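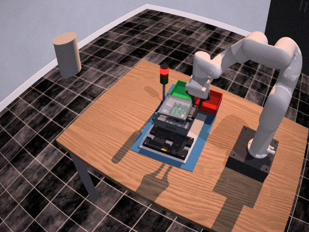

Wood grain and dark floor tile, my two favorite things

So I finally made it to Plomar on Saturday, after walking past the place pretty much every week since it opened and telling myself I'd go when I had something to celebrate. I had nothing to celebrate. I was just hungry and it was raining and the windows were all steamed up, which is my favorite look for a restaurant.

If you don't know it, Plomar is the little seafood place on the corner where the shoe repair used to be, two blocks up from the ferry. They don't take reservations for small parties, so I got there at 5:30 like somebody's grandmother and still had to wait for a seat. I ended up at the counter, and I'd ask for it again, because you're right in front of the guy doing the grilling and everything smells of lemon and smoke.

I started with the grilled sardines. There were 4 on the plate, heads on, skin all blistered, with a heap of parsley and raw onion on the side. I grew up in a house where sardines came out of a can and went on saltines, and I love those too, but these were something else. The bones mostly lift out in one go if you start at the head. I did not start at the head with the first one and I paid for it.

Then came the clams. I'd read somebody online complaining that the broth was too salty, so I was ready to be let down, and I don't know what that person was eating! It was garlicky and winey and just a little bit sweet, and I went through the whole bread basket mopping it up and then asked for another one (they charge you for the second basket, fair warning). There's something in there I couldn't place. I asked and was told fennel, and I still think there's more to it than that.

The only dish I wouldn't order again was the octopus rice. It wasn't bad. The octopus itself was really tender, but the rice had gone a little gluey, and it's a huge portion for one person. Maybe split it with a friend. I took most of it home and fried it in a pan on Sunday with an egg on top, and I liked it a lot better that way.

Dessert was an almond tart, dry at the edges, nice in the middle. Get coffee with it.

The wine list is short and most of it comes by the glass. I had a cold white from Sornitz that I'd never heard of, kind of sharp and green apple-y, and it was perfect with the sardines. With the clams I switched to the house white and wished I hadn't. Next time I'll stay put.

A few of you asked in the comments last month whether the place is loud. Yes. It's a small room with hard floors, and once it fills up you're leaning in to hear each other. I don't mind that when I'm alone with a plate of fish, but I wouldn't bring my dad. Go early or go on a weeknight if you want to have a conversation. The music is fine, by the way, mostly old guitar stuff, and nobody was trying to make it a party.

Service was sweet and a bit scattered. My water never came until I asked, and my clams showed up while I was still deep in sardine bones, so I had two hot dishes fighting for space. But when I mentioned it they moved the rice back without any fuss, and the woman at the register remembered which bread I liked. I tipped well and I'd do it again.

Prices are up there but not crazy. You'll spend more than you would at Kawaguchi, which is still where I go when I want fish and I'm watching my wallet (the mackerel lunch set, always the mackerel lunch set). The two aren't really doing the same thing, though. Kawaguchi is in and out in half an hour with a book. Plomar is for when you've got the evening and you don't mind smelling like a grill afterward. My coat still does.

Parking is awful down there, as usual. I took the bus and walked the last bit. If you do drive, the lot behind the hardware store is free after 6, or it was on Saturday anyway, so check the sign.

I'm planning to go back in June when they put the tables outside. They told me there'll be a separate summer menu with more cold things on it, and a whole grilled fish for two. I'll need to rope somebody in for that one. Or I'll just eat the whole fish, we'll see.

Next up I'm trying the new dumpling window by the station, and I still owe you the post about my pickled pepper disaster. If you've been to Plomar and had the squid, tell me how it was. They'd run out by the time I ordered and I've been thinking about it ever since.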